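Winolberg Tenants' Office
5 September 2021

1/ The Winolberg Tenants' Office has updated its guidance on repainting a rented home. The new rules apply to all 205 apartments we manage, including those in the Wostden building. Please read the full thread before buying paint.

2/ Residents may now paint bedrooms and living rooms in any color without asking in advance. Kitchens, bathrooms and hallways still need written approval. Send your request to the office with the apartment number and the color name from the can.

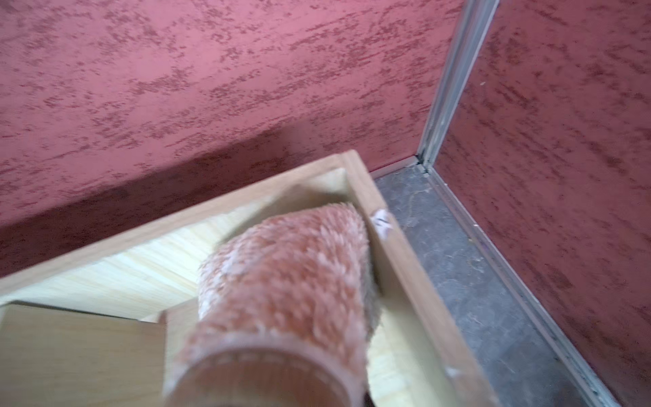
Long-nap roller cover in a shallow wooden box.

3/ We received 41 questions about deposits after our notice in May. A change of color alone will no longer lead to a deduction. Paint on floors, outlets, window frames or radiators will, as will wallpaper put up without approval.

4/ Textured finishes are a separate matter. They take far longer to remove than flat paint, and the cost falls on the resident who applied them. Written approval is required in every room – this includes closets and entry walls.

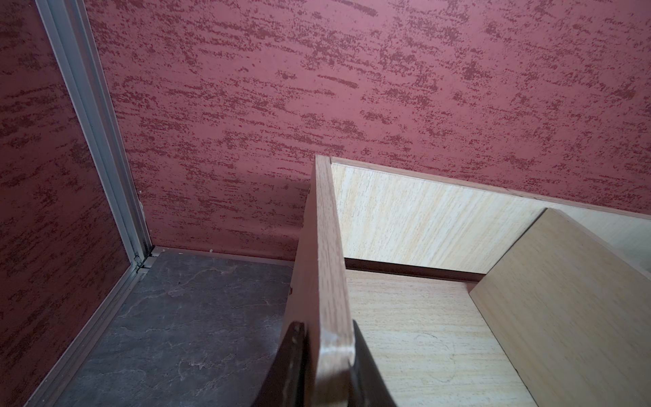
Rose and maroon streaked finish, with metal trim at the corner.

5/ Approval requests are answered within 6 working days. If you have heard nothing by then, please call before starting work. Silence from the office does not count as permission.

6/ Residents moving out should book an inspection at least two weeks before returning their keys. The inspector will note the condition of each room and give you a signed copy. Bookshelves and other furniture may stay in place for this first visit. 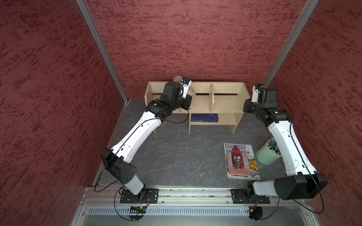
7/ At the final visit, however, every room must be cleared, and storage units in the basement must be unlocked. Apartments 176 and above should use the rear elevator for moving large items.

8/ Leftover paint may not be poured down drains or left in the trash rooms. The city collection point accepts closed cans.

9/ Questions on this guidance may be addressed to Sheyla Usuga, Resident Services. Printed copies are available at the front desk.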